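3.2 Garment survey and coding of the tailored jackets

The second stage of the study dealt with the jackets themselves. The records of the Grudau clothing archive list 3,172 items of men's tailoring, most of them given by families in the region. From this list we drew a sample of 400 jackets, each with a legible maker's label and no sign of later recutting. The sample was then divided by button stance, lapel width and cloth weight, following the coding sheet used in the Grostinel survey. Where the two archives disagreed on a term, the Grudau term was kept.

Shoulder shape proved the hardest feature to code. Padding tends to settle with age, and a jacket stored on a narrow hanger can look softer than it was when new. Two coders therefore judged each shoulder separately, and a third reading was made when they differed. 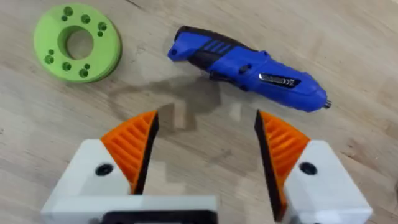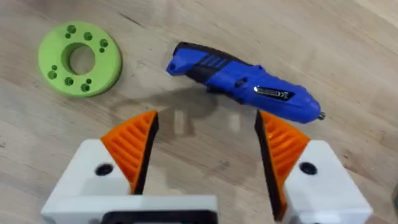
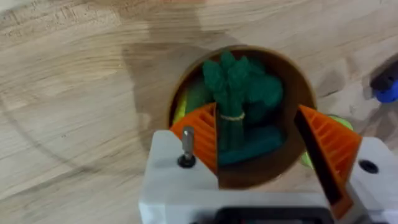 Figure 4. Objects on a light wooden tabletop.

Reading time: 2 min

Double-breasted jackets made up 80 of the 400 items. They were more common among the heavier cloths, and their lapels were wider on the whole than those of the single-breasted group. Striped and checked cloths appeared in both groups, although checks were found more often in jackets sold for country wear. Plain navy and gray were the usual choices for town.

The order books of the Marulanda workshop offer a partial check on these results. They record the cloth, the lining and the number of fittings for 200 orders, with short notes on changes asked for by the customer. Many of these notes concern sleeve length and the fit of the collar. Requests to narrow the lapel appear mainly in the later books - a pattern that agrees with the measurements taken from the archive jackets.

Two limits should be noted. Jackets that were worn out and thrown away are missing from any archive, so everyday working clothes are likely to be underrepresented. The Kukudia order books, which might have helped to fill this gap, lack cloth weights and were left out of the main count. They are used in Section 4 only for the discussion of prices and repair.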